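Notebook - review aggregation, crime drama set
April 2019

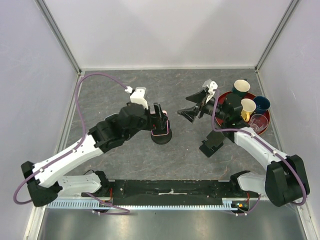

Picking up from where the last entry left off. The Kettani corpus is now fully loaded, 3,944 reviews of television crime and mystery drama, newspapers and fan sites mixed together. Branwen wanted the two kinds kept in separate tables and I wanted one table with a source column. We went with one table. If it gets slow we can split it later.

First job was to get rid of previews. A lot of what the papers file under "review" is a preview written from a press disc, with no verdict in it, only the plot and who is in it. They drag every show toward the middle because the scorer gives them a neutral mark. I hand-sorted 200 to see how bad it is. 60 were previews. That is a lot more than I expected, and it explains why the long-running detective shows all looked so average in the last set of plots.

Rule for now: if the piece never uses the past tense about the episode, flag it as a preview. Crude, but on the hand-sorted pieces it caught most of them. It fails on critics who write everything in the present tense ("Trotitz opens with a body in a canal and goes downhill"). Duygu has a list of those critics from her thesis and will send it over.

Trotitz is the one that keeps causing trouble. Three series, then a gap, then a one-off special, and the special is listed in the data under its own title, as series four episode one, and in one place as a film. I merged the three by hand. Note for whoever touches this next - the merge is in the fixes file and not in the main script, so a clean rebuild will undo it.

Scores after the merge, by eye only:
Series one, high, very little spread.
Series two, slightly lower, same shape.
Series three, two clumps. People liked it or hated it.
Special, high again, but nearly all the pieces are from the newspapers.

The last line matters. The special went out on a holiday weekend and the fan sites hardly covered it. The papers did, and the papers are always kinder to a returning show. Half the pieces spend their first paragraph on how nice it is to have the lead back, and the scorer counts every bit of that as praise for the episode. Branwen's view is that it is praise, since a viewer reading it would come away thinking the thing was good. I don't agree. I'd like to score the first paragraph separately and see whether it moves anything.

Tried that on the special this afternoon. With the first paragraph removed the score drops a fair bit. For a control I did the same to Sernano, which never went off the air, and its score hardly moved. So there may be a comeback effect, at least in the papers. Two shows is not enough to say so to anyone outside the group. Need five or six returning shows and the same number that ran without a break.

Candidates for the returning list: Trotitz, Erudby (gap of four years, new lead), and whatever else Duygu can find in the archive. Erudby is awkward. With a new lead, a critic who says "welcome back" means the show and not the actor. Keep it in, but mark it.

Smaller things:

Star ratings. Some papers give them and some don't. Where there is a rating I have stored it and left it out of the text score. The two agree less often than you would think. Three stars seems to cover anything from mild boredom to real affection, depending on the paper.

Duplicates. Syndicated reviews turn up under different headlines. Matching on the first 2,000 characters catches the straight copies but misses the ones trimmed for length at the top. Try matching from the end of the text next.

Spoiler warnings. The scorer reads "warning" as negative. Added to the stop list.

Names. It also reads "killer", "dead" and "murder" as negative, which in this set is most of the plot. I had taken them out in an earlier version and they came back when I updated the word list. Out again now. Any plots made between the update and today should be thrown away, including the ones on the shared drive that Branwen used for her slides. Have told her.

Next: Duygu's list of present-tense critics, then rerun the preview flag on the full set. After that the first paragraph test on Erudby. The draft has to be with the journal in July, so the returning list needs to be settled well before then.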